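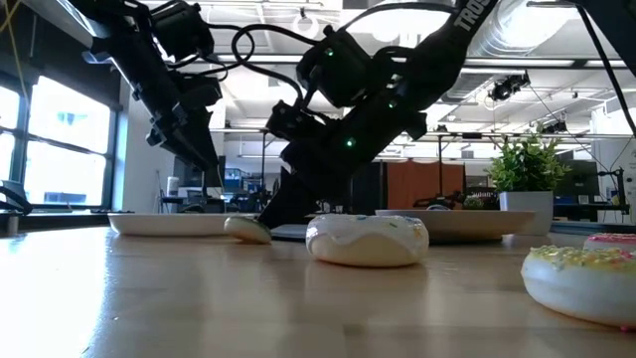 Rocío Restrepo wrote:
> Great to hear the second pair is up and running! Before I order
> parts for mine, two things. Are you still powering both arms from one
> supply, or did you split them? And how do you keep the leader and the
> follower agreeing at the wrist? Mine drifts by a few ticks every time
> I power cycle and by the evening the gripper is pointing at the wall.
>
> Rocío

Hi Rocío, hi all,

Split them! One supply per arm, and I wish I'd done it back in June. With both arms on one brick, any time the two shoulders lifted together the voltage sagged and a servo near the end of the chain would drop off the bus (always the wrist, of course). The Grestix boards take a barrel plug each, so there's nothing to solder. If you do share a supply, at least run the power in from both ends of the chain.

On the drift, I'd look at the horn screws before touching the software. I spent a whole evening on calibration files and the culprit was one screw on the wrist roll. Thread lock, let it cure overnight, then redo the zero. After that I park the arm in the same folded pose, read every position 40 times and take the median. Leader and follower each get their own file. Don't copy one to the other, even if you built them on the same bench with the same parts.

The donuts and plates are the best practice objects I've tried so far. Soft wooden blocks forgive everything, but a ring makes you think about where the fingers go, and a plate rim is great fun because you have to come in low and flat.

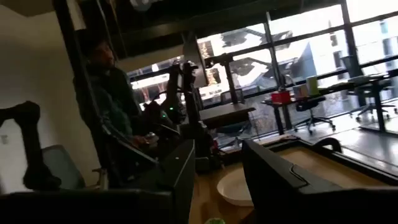
For the follower fingers, I'm also printing a new set with a wider inside face, 23 mm across, in the Zasteck flexible filament. Slow going, but the grip on curved things should be so much nicer! I'll put the files in the Cabrera folder once I've checked that the screw holes line up with the stock bracket.

Other numbers, for anyone following along: I've got the bus at 1000 kbps, and the closed position on my gripper servo reads 1660. Yours will read something else, so please don't paste mine in. Set a torque limit on the gripper first and creep up on it.

Still on my list: cable routing over the upper joints (a bigger loop than you think you need, then a bit more), and a proper clamp for the leader base. The Valholm clamps hold fine on a thick top but they walk on a thin one.

Rocío, if you send me your two calibration files I'll happily diff them tonight after 8.

Cheers, and keep the build notes coming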